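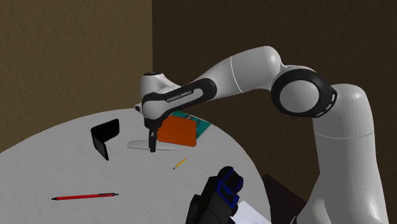 Alistair Galbraith asks whether a household should now be saving for a mechanical helper of this kind, or whether the money would be better spent on a second wash basket and a firm word with the family. The question reached us after our July notice of the Cairns bench trials, and it is a fair one to put to a reviewing body. The present review is our reply, so far as one can be given.

The package assessed is the Dasine Desk Clearing Suite, supplied by Livberg for use with a single table-mounted arm and a two-fingered gripper. It is sold as software, with a simulator in which the buyer may set out a table of ordinary things and watch the arm attempt to put them in order before any hardware is bought. Our assessment was carried out at the Stasau test room over 19 working days. The greater part of it was done in the simulator, and the figures below refer to that part only.

Tidying a desk is a modest chore. A pen goes in the pot, a pencil goes beside it, a wallet is put where its owner will find it, and books are squared up at the back. A child of five can do the whole of it in under a minute, with complaints. We chose it because it calls for several different kinds of grasp within a small space, and because a failure costs nothing worse than a pencil on the floor.

Results

The suite was given 923 single-object tasks. Pens and pencils lying well apart from their neighbours were handled with confidence, and the arm's approach from directly overhead suits them. Thin flat articles were the weakest category by a wide margin. Where an object is close in colour to the table, the software was slow to settle on its outline, and on several occasions the fingers closed on its edge and pushed it away. Books lying one upon another were treated as a single item unless the operator intervened. This is a serious fault in a product described on its packaging as ready for the home office.

Objects that stand up on their own edges, such as a wallet left half open, gave mixed results. The gripper can take hold of one panel well enough, but the suite has no notion that the thing folds, and will set it down in whatever shape it happens to have taken.

Speed is a further concern. A full table took three times as long as our slowest human tester, who was asked to work with one hand. On the shop floor this may matter less. A bench that is cleared overnight by a slow machine is still clear in the morning, and we can see a small workshop making good use of the suite for sorting hand tools of known size. In a house, where the table is wanted for supper, the delay would not be tolerated for long.

The simulator itself deserves praise. It is stable, the controls are plainly labelled, and a new layout can be prepared in a few minutes. The handbook is less good. Chapter 5 refers throughout to a menu that has been removed from the current version, and the section on gripper pressure contradicts the table printed beside it. Livberg has told us that a corrected edition is in preparation - no date was offered.

Assessment

For teaching and for trial work: recommended.
For light workshop sorting: recommended with reservations, provided that flat stock is kept out of the working area.
For domestic use: not recommended at present.

Mr Galbraith is therefore advised to buy the basket. Readers who already hold a licence for the earlier Dasine release may move to this one without charge, though saved layouts must be exported first and the export tool is found under Accounts, where few would think to look for it.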